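Apuntes de hidrología aplicada. Tema 4: del manto de nieve al embalse
Curso de gestión de cuencas, aula de Fondville. Prepara: Shireen Rampersad
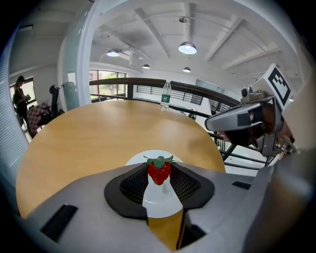 Antes de meternos con las curvas de recesión quiero que dediquemos un rato al concepto de equivalente en agua de la nieve, que es el que más quebraderos de cabeza os da en las prácticas (lo sé por los cuadernos del curso pasado, que todavía corrijo en sueños). El equivalente en agua es la lámina que quedaría sobre el suelo si fundiéramos toda la nieve de una columna, y depende tanto del espesor como de la densidad. Una fresa roja sujeta por encima de un plato blanco, con sus hojas verdes y todo, nos sirve para pensarlo: por fuera vemos un volumen, pero cuánta agua guarda dentro hay que averiguarlo pesando. Con la nieve hacemos lo mismo, clavamos el tubo, sacamos el testigo y lo llevamos a la balanza.

Vamos con los números. Si el espesor medido es de 70 cm y la densidad relativa es del 30 %, el equivalente en agua es de 21 cm, es decir, 210 mm. Si al final de la temporada la densidad ha subido al 40 % y el espesor sigue siendo el mismo, tenemos 280 mm. Mismo espesor, bastante más agua. ¡Apuntadlo bien grande, por favor!

Fórmula: equivalente en agua = espesor × densidad relativa

De la nieve al caudal

No toda esa agua llega al río, claro. Una parte se sublima, otra se infiltra y tarda meses en aparecer, y otra la aprovecha la vegetación en cuanto despierta. En la cuenca del Potgieter, que es la que usaremos todo el trimestre, la respuesta del río depende mucho de cómo llegue el suelo al invierno. Después de un otoño seco, el primer deshielo se lo bebe la tierra casi entero y la estación de aforo de Skesville apenas se entera. Jacobus Gumede os lo contará con más gracia que yo cuando venga a hablarnos de la red de piezómetros.

Conviene distinguir dos términos que se confunden a menudo:

Caudal observado: el que pasa por la estación, con las derivaciones y los embalses ya incluidos.
Caudal natural restituido: el que pasaría sin ninguna obra aguas arriba. Se calcula sumando lo derivado y corrigiendo la variación de almacenamiento y la evaporación de los embalses.

Los pronósticos estacionales suelen darse en caudal restituido, así que mirad siempre el encabezado de la tabla antes de comparar nada con el embalse de Tarico.

Para la próxima sesión

Leed el cuaderno de campo de Lindiwe Kekana (está en la carpeta compartida, con los datos hasta septiembre) y calculad el equivalente en agua de cada punto de muestreo. Traed también dibujado a mano el hidrograma de Skesville. Las dudas, a mi despacho o por correo.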